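**Workshop practice note: sharp tools in shared robot cells**
Grovadcombe Automation Newsletter, June 10, 2025

The revised cell rules for household-task work come into force this month at both Grovadcombe and Uddale. Most of the text is carried over from the old sheet. The part that has changed is section 3, on blades, and it has drawn enough questions that Kulsoom Virk asked for a longer explanation than the sheet itself allows.

The old rule said that sharp tools were to be "handled with due care". Two people reading that sentence would run two different cells. At Uddale a kitchen knife was treated like any other object in a task set. At Grovadcombe it was kept in a locked drawer and needed a signature each time. Neither practice was wrong under the wording, and neither could be audited.

## What section 3 now requires

A blade may be in the cell only if the current task uses it. If the knife task finishes at eleven and the cloth-folding task starts at five past, the knife goes back to the drawer in between. A blade left out of reach at the far end of the bench still counts as being in the cell.

Each blade has a defined rest. This can be a rack, a block or a slotted holder, and it must support the blade without anyone holding it. A knife laid flat on the worktop is not at rest for the purposes of this rule, and the arm must not be enabled while it is lying there.

The handle must be reachable from the operator's side without passing a hand beneath the gripper. This is the clause most often missed on first set-up. Operators tend to place the rack where the arm can reach it comfortably and then find that they have to lean under the wrist to reset the object. Move the rack first, then teach the positions again.

The edge must not point towards the operator's standing position. Where the holder allows two orientations, mark the permitted one on the holder itself. Tape is sufficient.

Speed is limited to 80 mm/s whenever the gripper is closed on a blade, and to 200 mm/s on approach with an empty gripper. The limits are set in the controller configuration and are to be checked at start-up, before the first motion. Setting them in the task script is not enough, as a script can be swapped without anyone looking at the header. The Ulten logging tool records both values and will flag a run that starts without them.

## Clearance and bench layout

Section 4 has been reworded to match. The worktop in front of the arm is the task area. The arm's mounting bench is a separate zone and may hold objects for other tasks, provided that nothing on it lies in the swept path. Ginette Sandhu has measured the swept path for the standard mounting and will supply the drawing on request. If the arm has been moved on its bench, the drawing no longer applies and the path has to be measured again.

Only the objects for the current task go on the worktop. For the knife and rack task the permitted list is the board, the rack and one knife. Clips and small fixings are allowed where they belong to the rack.

Cables are covered by a single sentence: no cable may cross the worktop, and any cable on the mounting bench must have enough slack for full travel without a loop that can drop into the task area. The previous version gave a minimum bend radius — this has been taken out, as it belongs in the maintenance sheet and was never checked at cell level.

The knife and rack task as laid out at Grovadcombe, with the blade in its rest and the board to the left: 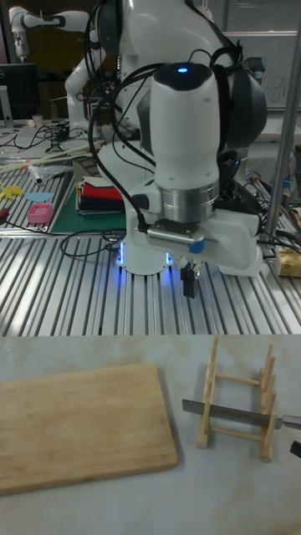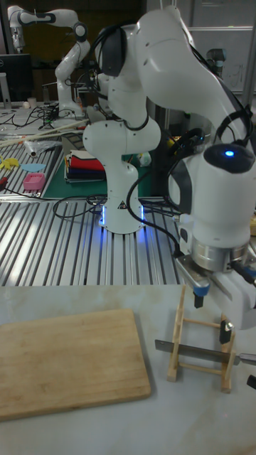
## Entering the cell

A person may reach into the task area only with the arm in a protective stop. A paused script does not count as a protective stop. The status light on the arm is an aid and must not be used as the sole confirmation; read the state from the pendant and say it aloud if a second person is present.

Resetting a blade by hand takes one person. The second person, if there is one, stands back from the bench and keeps the stop button within reach. Cut-resistant gloves are required for the reset and must come off before using the pendant, as the touch response through the glove is unreliable.

If a blade falls, do not try to catch it and do not resume from the current step. Stop, retrieve it, inspect the fingertips of the gripper for cuts, and restart the task from its home position. Log the drop even if no damage is found. Worn or nicked fingertip pads are replaced before the next run with a blade.

## Points still open

The Piątek cell uses a different gripper with a shorter stroke, and the closing force given in annex B has not been confirmed for it. Until it has, blade tasks are suspended there.

There is also a request to allow blunted training knives outside section 3. Kulsoom's view is that a blunted knife looks the same as a sharp one from two metres away, and that an exemption would need a visible marking on the handle. A draft wording will go round in June. Comments on it should go to her in writing, quoting the clause number. Questions about bench drawings and swept path go to Ginette.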